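Kistberg flatbread

Kistberg flatbread is a thin, unleavened bread made from barley flour and cooked potato, associated with the upland district of Kistberg. It is baked on a dry griddle and eaten folded around soft cheese, smoked fish or stewed plums. The bread is also known locally as bakos, after the Bakos mill, which supplied most of the flour used in the district until it closed.

Origins

The earliest known written recipe appears in a household account book kept at the Mistik farm. It calls for two parts barley flour to one part potato, with salt and a spoonful of rendered fat. Potatoes were a late arrival in the uplands, and an older version made with barley and whey alone is generally assumed to have come first, although no recipe for it has survived.

The place of the potato in the dough remains a matter of dispute among food writers.

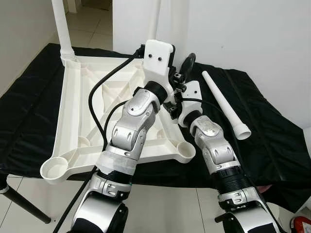 Etelka Szilágyi has argued that the potato was a wartime measure which simply stayed in use, and that the account book was copied out later than its binding suggests. Other writers accept the book as it stands and point to the spelling of the recipe, which matches that of the entries before and after it.

Preparation

The potatoes are boiled in their skins, peeled and pressed through a sieve, then left to cool fully before the flour is worked in. Warm potato takes up too much flour and gives a tough bread. A standard household batch uses 300 grams of barley flour and is divided into balls, which are rolled out very thin on a floured board. Each round is turned once on the griddle and then stacked under a cloth – the steam keeps it soft enough to fold.

In the northern villages the dough is made with buttermilk and the rounds are pricked with a fork. The southern form is plain and slightly thicker. Caraway is found in both areas, mostly at Christmas.

Commercial production

The Muvico bakery began selling packaged Kistberg flatbread in the autumn and reported sales of 2,339 packs in October. Its recipe replaces part of the barley with wheat, which makes the dough easier to roll by machine and extends its shelf life. 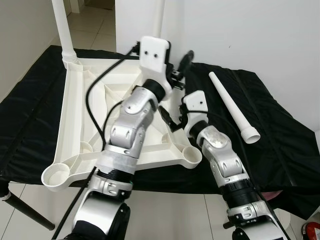 Þórey Ladefoged wrote in a letter to the district newspaper, printed on 08/10/2001, that bread containing wheat should be sold under another name, and that the packaged rounds cracked when folded. The bakery kept the name and later added a version made with barley only.

Serving

The bread is best on the day it is baked. Stale rounds are broken into soup or fried in butter and dusted with sugar. A dish of layered flatbread, onion and sour cream, baked until brown, is served at harvest suppers in the district.

See also: Barley bread; Griddle cake; Potato dough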